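Failed smog twice, shop wants $830 for a cat converter

Last updated 15 December 2018
16 replies, 2 shares

prusness_owner
My Vakholm wagon failed the emissions test in March and again last week. Same code both times, low catalyst efficiency. The shop wants $830 for a new converter, parts and labor. The car runs fine. Is there anything I should check first?

tailpipe_ted
Look for an exhaust leak ahead of the rear oxygen sensor. A small one can set that code. Mine was a flange gasket and it cost me $16.

Niloufar Nazari
I'd pay for a real diagnosis before buying parts. Ask the shop what they tested. If all they did was read the code, go somewhere else.

wimen_rd_garage
Disagree a little. On an older car with that code and no leaks, it's the converter most of the time. You can spend the price of one chasing sensors.

Niloufar Nazari
Sure, but he hasn't said there are no leaks. Nobody's looked yet.

prusness_owner
They read the code and that was it. I called Hosseinzadeh Auto and they'll do a smoke test on the exhaust for less than the retest fee. Going with that.

tailpipe_ted
Good. Get the fuel trim numbers too and post them.

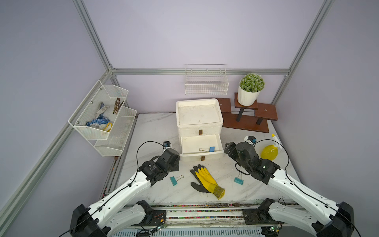
gray_hatch
Can I just clear the code and drive straight to the test?

wimen_rd_garage
Clearing it also resets the readiness monitors, and the station will turn you away until they've run again. You need a few days of mixed driving, some highway and some cold starts. If the fault is still there, the light will probably be back by then.

gray_hatch
OK. I'd heard a bottle of cleaner in the tank does it.

tailpipe_ted
It helped on my old truck.

wimen_rd_garage
I've never seen it fix a worn out converter. Save the money for the smoke test.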